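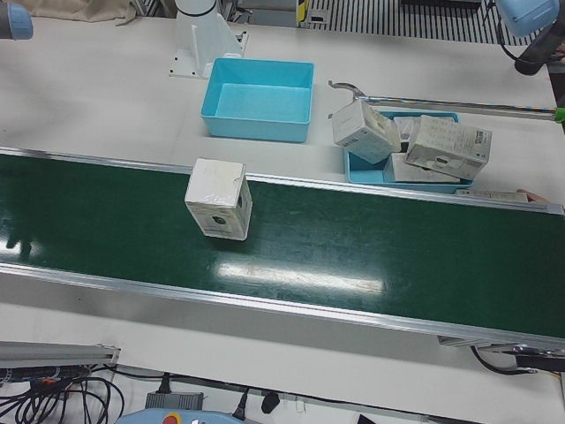

Slide 1. Conveyor cell with loaded tray and empty bin.

Good morning. On behalf of the Kasano controls group, I will speak to the planning layer of the carton transfer program. Hardware questions are held for the Thursday session.

The task set contains 13 scripted behaviours. Each is expressed as a tree of conditions and actions, and the tree is evaluated on every cycle. The earlier sequencer, Trarnetti, kept its own record of which step was active. When a carton tipped, that record and the belt no longer agreed -- and recovery required an operator. 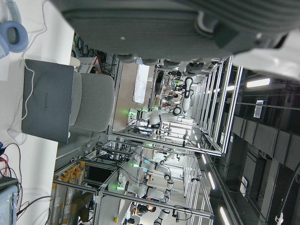

Slide 2. Perception inputs. Pose estimates are drawn from a fixed view and from the wrist views, and are merged in the Bednarek module. A wrist estimate is discarded when the arm is outside its working region. The threshold is set per station and stored with the calibration file.

Pause for questions on calibration.

Slide 3. Replay tooling. We hold 759 logged runs. Every change to the planner is replayed against the full set before it is released to a station. Reviewers receive a list of the runs in which the chosen action differs, together with the cycle at which the two versions part.

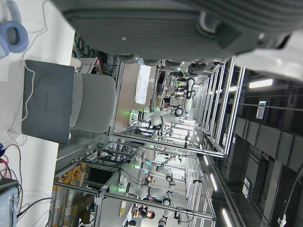
Two categories of disagreement remain open. The first concerns overlapping cartons, where the segmenter reports a single object. The second concerns timing: the Deston driver may deliver a joint state 7 cycles behind the colour stream, and the planner then acts on an outdated arm position.

Refer delegates to the handout for the message formats. Proceed to the grasp scoring slides.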